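Shed Break-ins in Traruria: What Residents Reported

Vikas Rastogi and Toàn Phan
15 September 2022

We looked at break-ins to sheds and garages on two streets, Ciner Road and Rawat Lane. We put a form through every door in April and got 37 back. The form had 7 questions and people could leave their name off.

Most people who had lost something said it was a bike or garden tools. Few of them had told the police - the usual answer was that they didn't think anyone would come.

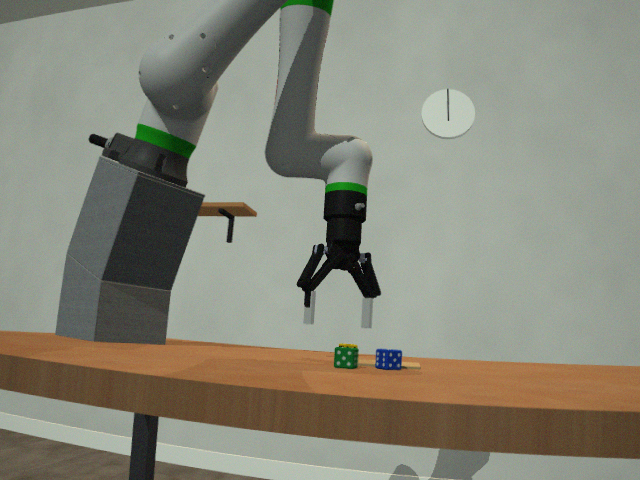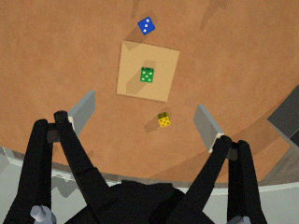 Rawat Lane had more break-ins than Ciner Road. The back path there has no lighting after the Drellora garages, and residents brought this up again and again. One man had his padlock cut twice and now keeps his mower in the kitchen.

We also asked about cost. The lowest loss anyone gave was £60, but several people left that box blank, so we haven't worked out an average.

If we did the form again we would ask what time of night it happened. We forgot to, and it was the first thing our tutor asked.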